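Search the Porar project notes
Go
5 min read

Progress report, December: the Porar tracking and segmentation software

Hi all, this is my write-up for the funding period that just ended. It's a bit longer than the last one because more went right (and one thing went pretty wrong), so grab a coffee.

You'll remember the plan had two software pieces. The first was a cleaner way to turn our hand-held gripper recordings into trajectories a policy can train on. The second was a segmenter that chops those trajectories into grasp, lift, carry and release without a person sitting there clicking through video. I'm calling the first one done. The second works well enough that I've stopped apologizing for it in meetings.

On trajectories: the old pipeline, Jelimau, smoothed everything with one fixed filter, and it was eating the quick wrist turns people make when they fold cloth. I pulled that filter out and replaced it with one that loosens up when the hand speeds up. We kept 33 sessions aside that the new code had never been tuned on, and Jelimau failed on 21 of them (meaning the left and right tracks drifted apart enough that I had to throw the session out). The new code fails on 4. I was hoping for zero, I'll admit, but all four have the same cause, so I'm pretty cheerful about it!

The cause is time sync. When one gripper sits still for a long stretch, the aligner has nothing to match against and it slides. Two-handed cloth tasks are full of that – one hand does the work, the other just waits its turn. I spent most of a week convinced it was a clock problem and rewrote the logger for no good reason. The logger is nicer now, at least.

The segmenter is called Uler and it lives in the same repo. It reads jaw opening and gripper speed and makes its cuts from those two signals only. Rigid objects are easy. Cloth is harder, because the jaws close on something so thin that the width reading barely differs from closing on air. I added a small check that looks at the video crop near the jaws whenever the width is ambiguous, and that took care of most of the phantom grasps. It's slow, though. A long session takes 20 minutes to process, and I'd like that to be a lot less before anyone else has to use it.
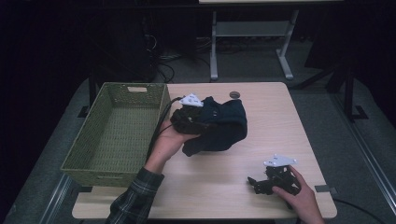

Relabeling the cloth-and-basket recordings is next, using the new cuts, and then the policy gets retrained from scratch. I don't want to fine-tune on top of the old labels, they had too many releases marked late and the policy learned to hang on to things. The planner side (Sầm) only needs a small change to accept the new segment format, and I've already got that on a branch with tests passing.

Spending is on track. Compute came in a little under plan and storage a little over, so I'd like to move the leftover from one to the other if that's okay with you. No new hardware requests.

For next period I'm promising the sync fix, a faster Uler and a retrained policy with results on cloth it hasn't seen before. I'd also like to get the documentation into decent shape – right now the install steps are mostly in my head. If you need the raw numbers for the held-out sessions before the review, tell me which format you want and I'll send them over.

3 comments
Share 2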